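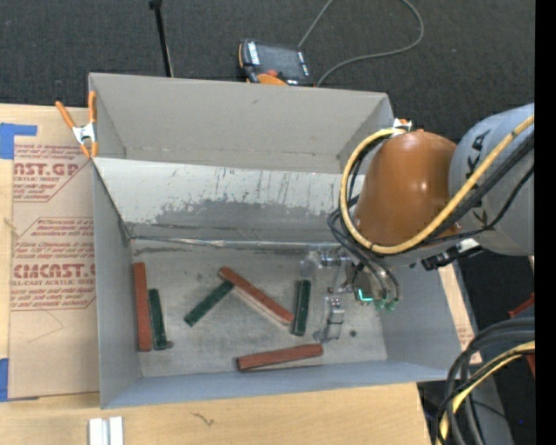 One reader of the Dosano handbook objected that color coding is only as good as the list taped to the wall, and that a color without a written key "tells a new worker nothing at all." Later editions of the handbook quote the remark in their first chapter.

Color coding is the use of color to mark the kind, size, owner or destination of an item. It is used in storage, wiring, filing, cleaning and transport. A color may cover the whole item or only a band, tag or painted end.

Choice of colors

Most systems use few colors, as workers confuse similar shades in poor light. Red and green are a common pair but cause trouble for people with red-green color blindness, and many systems add a second sign such as a letter, a notch or a difference in length. Blue and yellow are easier for most of these people to tell apart.

Use in storage

The Disby warehouse first marked its stock by shelf number alone. It moved to painted ends in June, beginning with 300 items in 2 colors. The Cenulero system, taken up later at Ondieki, has 83 codes made by combining bands. Staff there learn the common ones and look up the rest.

Limits

Paint wears off and plastic fades in sunlight. Colors also carry different meanings from one trade to another, so goods that change hands are often marked again.

See also: Labeling, Inventory, Signal colors

Last edited May 2020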